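Corlow build thread, part two. The bench is in the shared workshop on Zanau, the arms are bolted down, the enclosure is up. What follows is mostly cable routing and jar lids.

1/ Recap for anyone who skipped part one. Two arms, one table, one job: load a small tray with condiment and seasoning containers, then unload it again. The containers are all different shapes. That is the whole difficulty and also the reason I picked it.

2/ Base mounting is finished. The arms come through openings in the front panel instead of standing on the table. It costs some reach at the near edge and gives back a lot of clear surface. I'd make the same trade again.

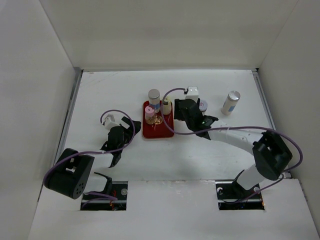

Unrolled thread · 2 min read

3/ The purple cable is the current argument. Each arm has a run from the wrist module back over the gripper, along the forearm and out around the elbow. I left the loops wide so the wrist can roll without pulling on the connector.

4/ Wide loops have a price. On the right arm the loop hangs out over the tray, right where the tall containers go. A sleeve would hold it down, but the first sleeve I tried was stiff enough to show up as a load on the wrist joint. Next attempt is a clip partway along the forearm and a shorter loop ahead of it.

5/ Someone asked why the enclosure walls are plain. Lighting. With the old pegboard behind the table, the segmentation kept finding "objects" that were holes. Pale walls and a white surface took care of most of that. What's left is shadows under the forearms, and those at least move when the arm moves, so they can be masked.

6/ Control is two processes, one per arm, and a small scheduler called Prikodetti that decides who owns the space over the tray. Ownership is a lock with a timeout. If an arm holds the lock for more than 90 seconds, both stop and I get a beep. I hear the beep a lot.

7/ The lock is crude. Both arms can be near the tray, but only one may cross its rim. I tried splitting the tray into left and right halves with a lock each, and the elbows were fine but the wrist modules were not. Back to a single lock until the collision model includes the modules and the cable. The cable part may take a while.

8/ Grasp notes. Tall bottles are easy: approach from the side, close, lift. Short wide jars are worse. The lid is wider than I'd like for the jaw opening, so lateral error at the approach has to be small or one finger lands on top of the lid.

9/ The fix for now is to center on the lid using the wrist camera and ignore the overhead estimate for the last stretch. The lid rim is a clean ellipse from up close. The printing on it is no use for centering, but it does give rotation if you ever care about rotation. I don't yet. 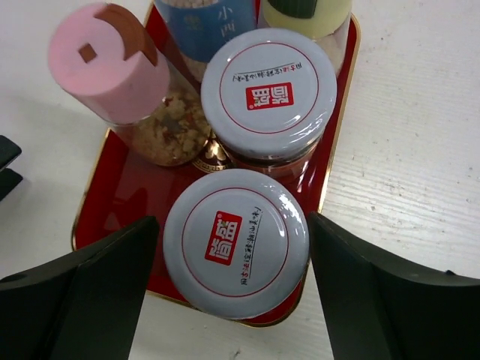 Wrist camera view, fingers either side of the nearest 简盛 jar.

10/ Glare is the remaining problem with that view. Glossy lids, glossy tray. A highlight on the rim breaks the ellipse fit into arcs, and the fit then prefers whichever arc is longest. I now reject any fit whose center jumps between consecutive readings and hold the last good one. Ugly, but it stays.

11/ The tray itself is a gift tray from Chuensuk with a gold edge. Poor choice for vision, good choice for size. I may spray a second one matte and compare. The raised rim matters too — a jar set down on it tips, so the place target has an inset all the way around.

12/ Log so far: 329 pick attempts since the first of January. I haven't sorted the failures properly. From memory they are mostly wide lids, then cable contact, then me leaving the wrong tool offset loaded.

13/ Config files go up once I've taken the hard-coded paths out. Forearm clip drawings too, if the clip survives a full evening.

14/ Next part: finger pads. The bare fingers are too slick on smooth caps at the force I want to use. I have silicone sheet and two thicknesses of rubber to test, all cut to the same outline so they swap with the same screws.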